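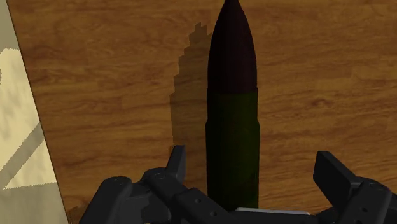
Progress report, Bistport Robotics Club
29th November

Dear Silvia Hrnčiar,

I'm sorry this reaches you a little later than I promised, but the students have had a very full autumn and I wanted to get all of it in! Since September they have worked almost entirely in simulation, teaching a gripper to pick up an upright object from a table. The first version was so clumsy that they named it Broken, and the name has stuck — it's even on the club door now.

Of your grant of 2,950, we have spent 2,000 on two computers and the licenses for Nasier. The remaining 950 is set aside for parts.

Vilém Doležal has been running practice trials with the younger group on Thursdays, and they have logged 679 so far. We had hoped for 1,000 by now, but we lost a good two weeks when the shadows slowed everything to a crawl and we had to turn the settings down. Tall objects still give us more trouble than short ones.

In December we start on the real arm, and you'd be very welcome to come and watch.

With warm thanks from all of us,
Lukáč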